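**COMMUNIQUÉ — Mai**

# Verkik ouvre son premier nuancier d'enduits à la chaux, avec l'atelier Dusine

Les murs à la chaux reviennent dans nos intérieurs, et nous en sommes ravis ! Après deux ans d'essais, de gâchées ratées et de très belles surprises, Verkik présente en mai sa collection d'enduits de finition minéraux, mise au point avec l'atelier Dusine et fabriquée sur le site de Gevberg.

La collection compte 60 teintes, toutes obtenues à partir de terres et d'oxydes naturels. Elles ont été choisies parmi 328 échantillons appliqués à la main sur des plaques de plâtre, puis observés le matin, à midi et à la tombée du jour, car un enduit à la chaux ne se juge jamais sous une seule lumière. Les gris, les ocres et les roses sourds forment le gros du nuancier. Les bleus, plus difficiles à stabiliser, ont demandé le plus de travail, et ce sont eux qui nous enthousiasment le plus aujourd'hui.

L'enduit s'applique en 2 passes, à la lisseuse inox, sur un support sain préparé avec la sous-couche granitée de la gamme. La première passe tend la surface, la seconde lui donne son dessin. On peut serrer fort pour obtenir un aspect presque ciré, ou lever l'outil un peu plus tôt et garder du relief — les deux gestes sont beaux, et les ateliers de Gevberg proposent d'essayer l'un et l'autre avant de se décider.
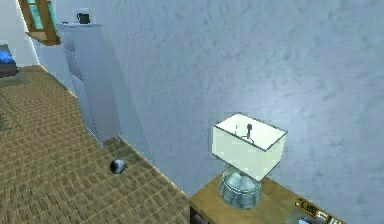 La question du nuançage revient dans presque tous les échanges avec les particuliers. Faut-il un mur uniforme ou un mur vivant ? L'atelier Dusine penche sans hésiter pour le second. Un bleu très pâle, presque blanc, marqué de traînées gris-bleu et de taches plus claires, suffit à donner de la profondeur à une grande paroi, et un meuble haut et blanc aux faces lisses, posé contre elle, fait ressortir toute la matière. Pour les pièces orientées au nord, l'atelier conseille plutôt de réchauffer la base avec une pointe d'ocre jaune, dosée à la mise en teinte.

Côté chantier, le produit est livré en poudre, en sacs à gâcher à l'eau claire. La pâte repose une nuit avant l'emploi et se conserve 3 jours dans un seau fermé, à l'abri du gel. Les outils se nettoient à l'eau. Dans les salles de bains, hors zones de projection directe, une finition au savon noir vient compléter la protection, et les teintes foncées y gagnent un satiné magnifique.

Le réseau Deligiannis distribue la collection dans ses magasins de matériaux écologiques. Chaque point de vente dispose du nuancier complet, peint avec l'enduit lui-même et non imprimé, que l'on peut emprunter pour le regarder chez soi. Des démonstrations ouvertes à tous s'y tiennent pendant tout le mois de mai, à partir de 10 heures, avec lisseuses et plaques d'essai à disposition. Venez avec de vieux vêtements !

Les artisans qui souhaitent se former peuvent s'inscrire aux stages de Gevberg, consacrés à la préparation des supports, aux raccords et aux angles. Le programme est disponible au comptoir des magasins Deligiannis.

**Contact presse :** service communication de Verkik, site de Gevberg. Échantillons, fiches techniques et visuels envoyés sur demande.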